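December, late evening

Came home from Trellville with more fruit than two people can eat and a receipt for 163, which I have folded very small and put in my coat. Tiago says the coat is where receipts go to die. He is one to talk. He still has the paperwork for the Drokier blender, and the blender left us two winters ago.

The plan was simple. Put the big white dish on the table, put the fruit in the dish, look like people who own a fruit dish. I got as far as the first part. Then I remembered the flowered cloth, which had been in the closet since his mother gave it to us, and which deserved an outing. I shook it out and smoothed it down. The fold lines stayed exactly where they were. I considered the iron for as long as it takes to make tea.

After that I lost my nerve about the dish. The ridges are so nice, and once you pile fruit on them they're gone. So the fruit went on the cloth in front, all in a heap — mandarins, tomatoes, the little brown ones I can never name with any confidence at the register. Tiago Azevedo, man of science, says tomatoes count. I let him have it. One green one wouldn't sit with the rest, so it got a spot to itself.

He came in, looked at it all for a good while and asked if the dish was being saved for somebody. I said it was resting.

Supper was soup. His sister called from Seixas in the middle of it to ask what we're bringing on the holiday, and he told her fruit, without so much as a glance at me. So that's settled. I ate a mandarin over the sink at 10 and felt I was stealing from my own relatives.

Must still clear the shelves of the light wood cabinet. The cardboard box stays until I remember what's in it.

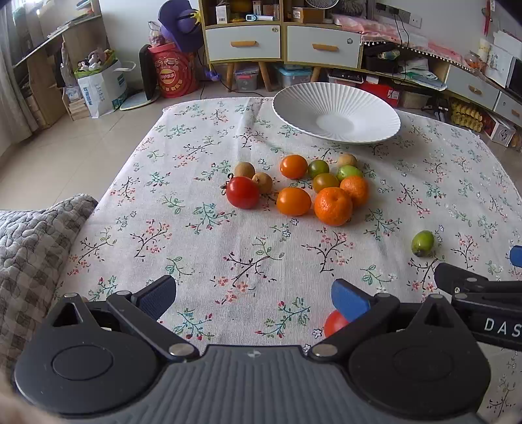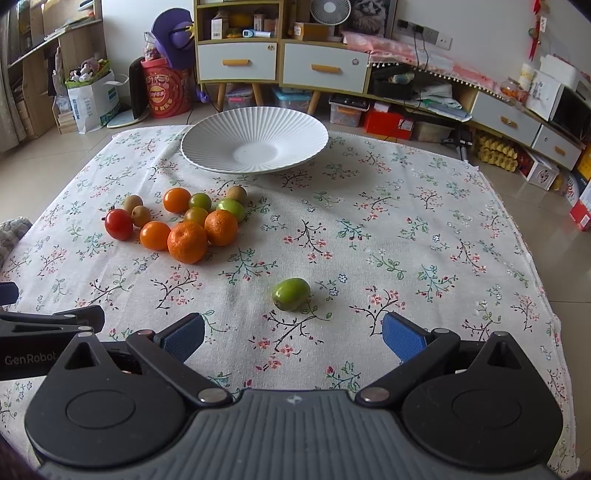 The flowered cloth, the fruit, and the dish at its leisure.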